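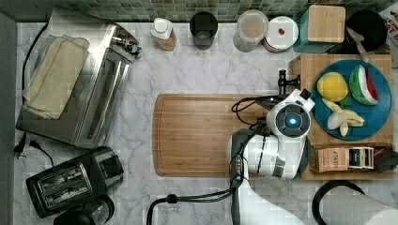

Figure 5.1 A bamboo cutting board on a marble countertop.

38 shares | 5 comments

Chapter 5
Surfaces in the Home Kitchen

Before a family in Pivetville buys a stove or a refrigerator, it usually chooses a counter. The choice is often made quickly, in a store, by looking at a small sample under strong light. Yet the counter is the part of the kitchen which people touch most often, and it stays in the house for a long time. In this chapter we study what kitchen surfaces are made of, how they wear, and how they should be cleaned.

We begin with stone. Marble is formed when limestone is pressed and heated deep in the ground. The veins come from other minerals, such as clay or iron, that were present in the original rock. Marble is made mostly of calcite, and calcite reacts with acid. Lemon juice or vinegar will leave a dull mark on a polished counter, even if it is wiped after a few minutes. This mark is called an etch. It is different from a stain, because a stain is color that has gone into the stone, while an etch is damage to the stone itself. Many owners confuse the two and try to remove an etch with bleach, without success.

Granite behaves in another way. It contains quartz and feldspar, which are harder than calcite and do not react with kitchen acids.

The second part of the chapter is about cutting boards. Bamboo is a grass, but its strips can be glued and pressed into a board that is harder than many kinds of wood. A harder board shows fewer knife marks, but it makes the knife dull sooner. We will compare bamboo with maple and with plastic.

For the exercises we use the Morgan household survey, in which 276 homes answered questions on cleaning habits. The complete table has 3728 entries and is found in Appendix B. Students should read the part on sealing products, including Jikomen and Flillunis, before they start Section 5.3.

Key terms: calcite, etch, porosity, sealer, backsplash, grout

5.1 What Is a Porous Surface?

A surface is porous when it has very small openings through which a liquid can enter.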